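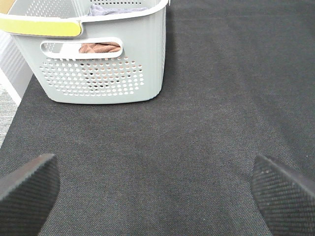 Departamento de Servicios Internos, Kocsis
Notas para la charla: la lavandería compartida del edificio Rorley

Empezar sin saludo largo, son 20 minutos. Recordar que en diciembre cambió el sistema de turnos: ahora se reserva por planta y cada turno dura dos horas.

Diapositiva 2. Quejas más repetidas: ropa olvidada en el tambor y exceso de detergente. Insistir en la dosis - con agua blanda basta medio tapón.

Pausa. Preguntar quién lava a 60 grados y por qué.

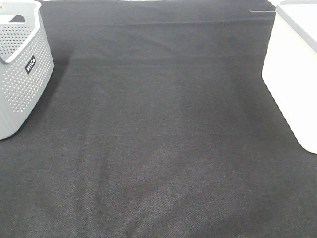
Cesta gris perforada y recipiente blanco sobre tela negra.

Diapositiva 4. Toallas aparte, cremalleras cerradas, filtro limpio al terminar. Si preguntan por las secadoras de Tuluvmont, remitir al correo del departamento. Dejar 4 minutos para dudas.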